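Dengue : « la bataille se joue dans les soucoupes »

À Villanueva, les premiers cas de dengue sont apparus en juin. Deux mois plus tard, le centre de santé en avait enregistré 773. L'épidémiologiste qui coordonne la réponse locale nous a reçus entre deux réunions, peu après 14 heures.
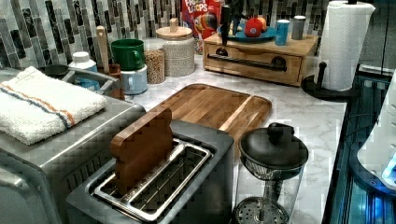

Propos recueillis par la rédaction d'Otum
Service santé

La hausse ne l'a pas surprise. « Nous avons eu un printemps très humide, puis des coupures d'eau, explique-t-elle. Les gens ont rempli des bidons et les ont gardés sur le balcon. Le moustique n'a pas besoin de plus. »

Son équipe a visité 500 logements dans le quartier de Cornudis, le plus touché. Les agents vident les récipients, couvrent les citernes et laissent une fiche avec les signes d'alerte : douleurs abdominales fortes, vomissements répétés, saignements. « Beaucoup de patients attendent que la fièvre tombe et se croient guéris. C'est souvent à ce moment que les complications commencent. »

Trois personnes ont été hospitalisées dans un état grave. Toutes sont rentrées chez elles.

Sur les pulvérisations, elle reste prudente. « L'insecticide tue les adultes présents ce jour-là. Les larves restent dans l'eau. »
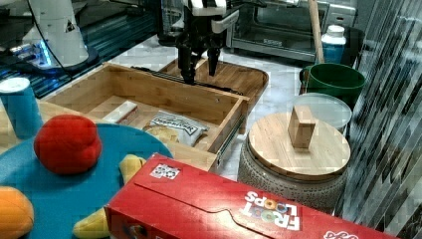 À l'association de quartier Wemo, on juge ces visites utiles mais trop rares, et on demande que la mairie rétablisse d'abord une distribution d'eau régulière, faute de quoi les habitants continueront à en stocker.

L'épidémiologiste en convient. « Je ne peux pas demander à une famille de jeter sa réserve si le robinet est à sec le lendemain. » Une deuxième tournée est prévue à Cornudis avant la rentrée scolaire.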